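We use cookies to improve your experience on this site. By continuing to browse, you accept our use of cookies. Accept | Manage preferences

A Position Closed Early

Readers of this blog will recall that in June I set out my reasons for holding a small short position in the Australian dollar against the yen. The position has since been closed at a modest loss, and I consider it proper to record the decision in the same place as the original argument.

The case rested on softer demand for bulk commodities and on a belief that the Bank of Japan would tolerate a firmer currency. I remain of the view that the first part was sound. The second was a matter of timing, and my timing was poor. The pair moved against me within 13 trading days, and my stop was set closer than the ordinary daily range warranted.

My rule is that no single trade may put more than $2,000 at risk. The rule was observed. A second rule, that I do not add to a losing position, was observed with some difficulty. Fraser Halliday wrote to me at the time recommending that I average in at the higher level, and he was correct as to the direction the pair later took. I would still decline the advice if it were offered again.

Several correspondents have asked which charts I consult. I use the daily and the 60-minute, with a plain moving average on each, and I keep no more than 3 pairs on the screen. Philomena Ó Dubhghaill favours the weekly chart alone and has defended that practice in her own letters on the subject. Her approach suits a person with a full-time occupation, and I have begun to adopt parts of it. The cost of carry deserves more weight than I gave it - a short held against the interest differential is charged for every night it remains open.

I shall hold no position in the yen crosses until the next round of inflation figures has been published. The New Zealand dollar is under review, and Nikau Hinds has kindly agreed to read my notes before I commit any capital. Those notes will be posted on a Sunday evening, as is customary here.
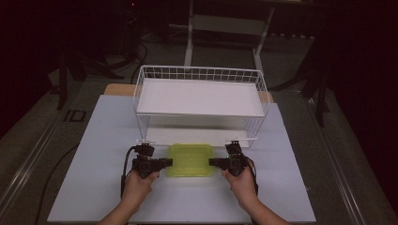
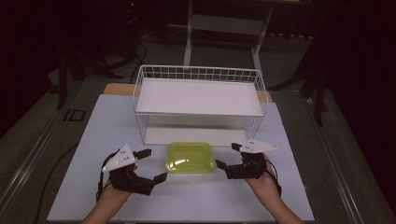

Two views at the table, with a gripper in each hand.

Subscribe to our newsletter to receive new posts by email. You may unsubscribe at any time.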